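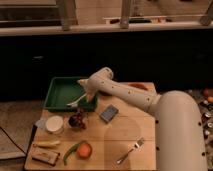
Cutlery belongs in a drawer, Filipa Antunes maintains, and a tray on the worktop only gathers crumbs. Readers in Funley wrote in November to say much the same.

Glória Matos disagrees. She has used a shallow tray for 21 years, and everything for lunch goes down beside it before she starts cooking. Vegetables stay at the front. The tray sits at the back left, out of the way of her elbows, and gets washed every evening. Hers came from a market stall in Nogueira and cost her 3 euros. 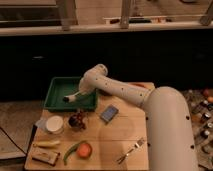

The green tray at the back, with a long green pepper near the front.

Filipa is keeping her drawer.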